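Teaching a simulated arm to flip switches: project report
22 March 2019

So my project this term was to get a robot arm to flip a light switch in simulation. When I picked it I figured I'd be done by October and spend the rest of the year making it fancy. Ha. I'm writing this up in March and I'm still arguing with the planner, but it does flip switches now (most of the time!) and I learned a ton, so let's get into it.

The starting point was the Yuen task set, which our lab at Suddale uses for pretty much everything. You get an arm, a table, a bunch of objects and a script that says whether the task counts as done. I wrote my own control stack on top and called it Vadonmont, after the street I lived on in first year. It has a perception bit that guesses where the switch is, a planner that makes a path for the gripper, and a controller that follows the path and tries not to hit anything.

Perception first, and I'll admit I cheated for ages. The simulator will happily tell you the exact pose of every object, so for the first few months I just read that and got on with the planner. Then my supervisor asked what happens when you don't have that, and I went a bit quiet. The version I ended up with takes a depth image, cuts out anything that looks like a flat plate, and fits a rectangle to it. The toggles are whatever sticks out of the rectangle. It's not clever but it runs fast on my laptop, and when it's wrong it's wrong in a way I can see and fix.

The viewpoint gets randomized every episode as well, and some of the draws are pretty rough. A big slab can cover a good chunk of the view, the plate can come out as a diamond, and the arm can run out of one side and come back in lower down. My rectangle fitter used to love big grey slabs. They're flat, they're huge, and it would confidently send the gripper off to press one. I fixed that with a size limit, which is one line of code and took me a whole weekend to think of.

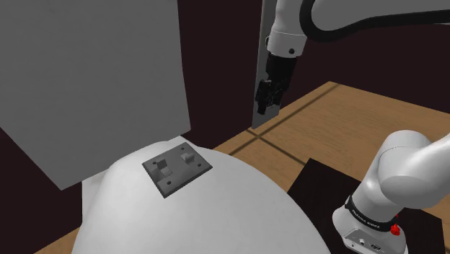
Report author
Undergraduate project student, Suddale robotics lab

OK, on to the planner. I started with a plain sampling planner straight out of the library, and it was fine at getting the gripper near the switch and terrible at the last little bit. To push a toggle you need to come in from the correct side and keep moving through it, and the planner thought its job was finished the second it reached the goal pose. It would touch the toggle and just stop there. Very polite.

What worked was splitting the motion into 2 parts. The sampling planner takes the gripper to a spot a little way off the toggle, and from there a dumb straight-line push takes over, with the direction coming from how the toggle is tilted. If the tilt estimate is bad the push slides off, so I added a retry that backs up and has another go from a slightly different angle. I borrowed the idea from Flunenberg, an older project in our lab that did drawers (their code is a bit of a jungle but the comments are great).

For the controller I used joint impedance with pretty soft gains. Stiff gains gave me lovely accurate paths and then launched the arm into orbit whenever it touched anything. Soft ones droop a little, so the push aims a touch past where it needs to go. I tuned that offset by hand and I'm not proud of it.

Results! I ran 300 episodes with the final version and 73 per cent of them ended with the switch flipped. Using the simulator's own poses in place of my perception, the number goes up a lot, so the planner is mostly OK and the plate finder is what's holding it back. The failures were mainly bad tilt on the smaller toggle, plus a few where the elbow got stuck near a joint limit and the planner timed out. I logged every run, and the viewer I wrote for scrubbing through them is 675 lines of Python. It's easily the most useful thing I made all year.

If I had another term I'd swap the rectangle fitting for something learned, and I'd let the push use the contact forces, which I record and then completely ignore. I'd also write the log viewer in the first week. The code is on the lab server in the Vadonmont folder, and the readme covers the setup, except for the bit where you have to build the collision library twice. I still don't know why it needs that.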